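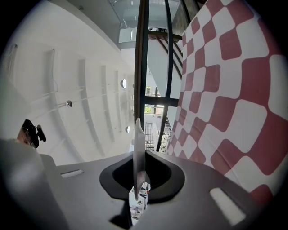 Gumaro Mendoza told me to leave the floor for last. Most people start there, he said, and most people quit there. They pick up a bottle cap, a pen lid and a loose bead, stand up with all three in one hand, and have no place to put any of them.

I had called him about the small stuff. Closets have had plenty of attention from magazines, including this one, and so have pantries and garages. Small stuff on the floor gets one sentence at the end of the article, usually telling you to buy a basket. I own four baskets. Each one is full of things that used to be on a floor.

Mendoza clears out workrooms and spare rooms for a living, mostly in houses around Cruzado. His method begins at table height. He empties one surface and sets out shallow trays with nothing in them and no labels. Then he works down through the shelves and the low drawers. By the time he gets to the floor, the trays have a few things in them and he knows what kind of room he is in.

"A label is a guess," he said. "I want to see what's there before I guess."

I tried it in my back room, which is part sewing room and part repair bench. It measures 84 square feet if you count the space behind the door. I had put off the job since September.

The table took a morning. The shelves took longer, mainly on account of buttons. My aunt's button tin came to me when she moved, and at some point I had started a second tin and then a jar. Mendoza asked me on the phone whether I sewed on buttons. I do, perhaps twice a year. He suggested keeping the shirt buttons and any full sets on their cards. I kept those and one handful of glass ones.

The floor was easier than I expected. I used a dustpan with a wide lip and pushed everything into it, dust included, then tipped it onto an old white pillowcase spread on the table. Small things are much easier to sort on a plain cloth - you can see the pins, for one thing. I ran a magnet in a sandwich bag over the pile first. Turn the bag inside out and the pins drop into a jar.

What was left went into the trays by size. Crisanto Bañez, who shares a workroom in the old Trirari building with several other people, sorts by color and says size is a waste of time. He has a point if you work with thread or beads. In a mixed room, color puts a blue clothespin next to a blue screw anchor, and you will never want both on the same day.

Bañez and Mendoza do agree on depth. A tray deeper than an inch or so turns into a drawer, and things start to sit on top of each other. Mine are secondhand cutlery trays and the lid of a board game. Bañez uses Ronder trays, which stack, and he keeps 8 of them by the door.

Home Features Rooms Repair Letters Subscribe

The last step is the one I nearly skipped. Mendoza leaves one tray empty on the lowest shelf, close enough to reach while kneeling. Anything found on the floor during the week goes there, and the tray is emptied when it is full or when company is coming.

Mine filled in nine days. It held two spools, a hinge pin, a chess pawn and a key I still haven't matched to a lock. The key is on a nail by the back door now, with a bit of tape on it.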